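About Fasell Workshop

Fasell Workshop is a shared bench space in Rikley for people who make and mend small things. We opened in May 2000 in a single room on Antwi Street and moved to our present building when the waiting list got too long. The floor covers 600 square metres and has 33 benches, a paint room and a timber store.

Members bring their own projects. Most work in wood, some in plastic, and a fair number come in to repair toys and household bits. Hand-held power tools can be borrowed from the front counter and must be back by closing time. New members take a two-hour induction before they use them.

We also run Promimier, our beginners' course, over eight evenings.
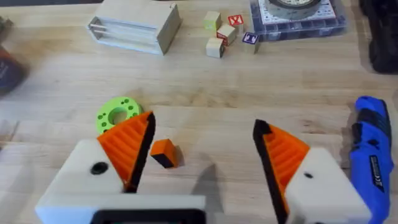
Words by the Fasell Workshop office
Updated January 15, 2023

A blue-and-black power tool, a small orange cube, a green disc and a pale wooden piece with two metal rods across it, all on one wooden tabletop. Benches are cleared at the end of each session, and unfinished work goes on the shelves by the timber store, labelled with your membership number.

Membership is open to anyone over 16. Ask at the counter or ring extension 2764.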